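La place du débat économique sur les antennes associatives

Dernière mise à jour : 02/03/2018

Les télévisions associatives et universitaires traversent une période de réexamen. Les conventions arrivent à échéance, les collectivités partenaires demandent des justifications, et les grilles de programmes sont relues ligne à ligne. Dans ce contexte, les émissions de débat consacrées à l'économie locale sont souvent les premières visées. On leur reproche une audience modeste, un décor austère et des invités peu connus hors de leur profession. Il nous paraît nécessaire de défendre leur maintien et d'indiquer à quelles conditions celui-ci se justifie.

La chaîne Nemenen diffuse depuis novembre un magazine intitulé Prumano, présenté par Ermira Spahić. Le principe en est simple : 60 minutes d'entretien, un seul sujet, quatre intervenants au plus. Les premières livraisons ont porté sur les baux commerciaux, la transmission des petites entreprises et la fiscalité des locaux vacants. Ces sujets ne se prêtent guère à l'extrait de quelques secondes. Ils demandent qu'un notaire puisse achever sa phrase et qu'un commerçant puisse lui répondre.

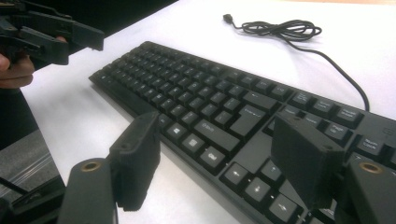

Clavier filaire et son câble USB.

Le premier argument en faveur de ce format tient à la durée. Un média commercial doit retenir son public entre deux coupures ; une antenne associative n'y est pas tenue. Si elle renonce à cette liberté pour imiter le rythme des chaînes nationales, elle perd ce qui fonde la subvention qu'elle reçoit. Gudrun Holmgren, qui a dirigé les programmes de la chaîne Grirnora, l'a rappelé dans une note adressée aux membres de son conseil : une heure de débat suivie par un public restreint mais concerné rend un service que la seule mesure d'audience ne permet pas d'apprécier.

Le deuxième argument est d'ordre documentaire. Les archives de ces émissions constituent, pour les chercheurs comme pour les élus, une source que la presse écrite locale ne fournit plus avec la même régularité. Encore faut-il que ces archives soient indexées, conservées dans un format stable et ouvertes à la consultation. Sur ce point, les chaînes ont pris du retard. Le catalogue commun Dafis, auquel 9 antennes ont adhéré, demeure incomplet, et les notices y sont rédigées selon des usages disparates. Le nom des intervenants y manque parfois, ce qui rend la recherche malaisée.

Le maintien de ces programmes ne saurait cependant être inconditionnel. Dragica Mladenović a relevé, dans une intervention remarquée lors des rencontres professionnelles de l'automne, que les mêmes invités circulent d'un plateau à l'autre et que les représentants des bailleurs y sont plus nombreux que ceux des locataires. La critique est fondée. Une émission qui se réclame du pluralisme doit publier la liste de ses invités, avec leurs fonctions et leurs mandats, et accepter qu'on la commente.
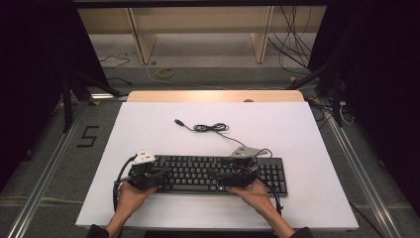 Une émission de débat peut-elle être financée en partie par un partenaire privé ?
Le parrainage est admissible à condition que le partenaire soit annoncé à l'antenne, qu'il n'intervienne ni dans le choix des sujets ni dans celui des invités, et que la convention soit tenue à la disposition du public.

Reste la question des moyens. Njoroge Mwaipopo propose que les antennes coproduisent leurs débats et en partagent la diffusion. Nous souscrivons à cette orientation, sous réserve que chaque chaîne conserve la maîtrise d'une part de ses sujets. Un débat sur les loyers d'un centre-ville perd son objet lorsqu'il est conçu pour dix territoires à la fois. Il conviendrait donc que les futures conventions distinguent les émissions communes des émissions propres et fixent, pour ces dernières, un volume annuel minimal.

Eldana Tefera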